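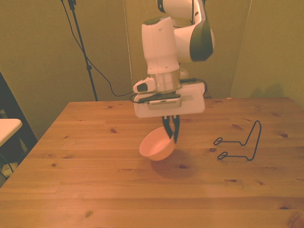
Jannik Hamann
Columnist, Lirnport

I have been thinking a good deal this January about soup, and about the way we stopped bringing it to each other. When my mother had her hip done, our street in Lirnport sent over 12 suppers, most of them in dishes that had to be washed and walked home again. I carried back nearly every one, and I got a slice of cake and a long talk at each door (I was eleven, and in no hurry).

Last winter my neighbor on Skov Lane was laid up, and we all very kindly chipped in for a delivery card. It came to 393 dollars. She was grateful, and she ate well, and I don't believe one of us set foot in her kitchen.

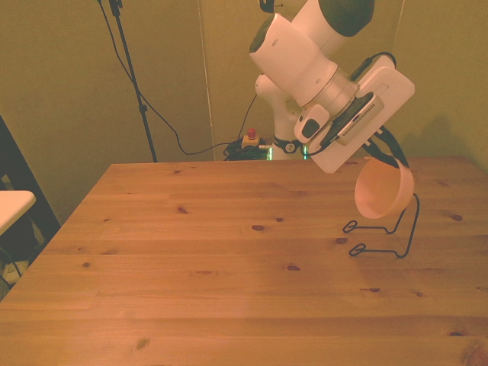 Jannik Hamann
Columnist, Lirnport

I don't mean to scold anyone, least of all people who get home at seven with two tired children. A card is a generous thing. But I'd ask you to make the soup once this winter, even a plain one, and to take it over in a dish you'd like to have back — a dish is a fine excuse for a second visit. Mine is barley, and it's too salty, and my neighbor has told me so twice while asking me to sit down.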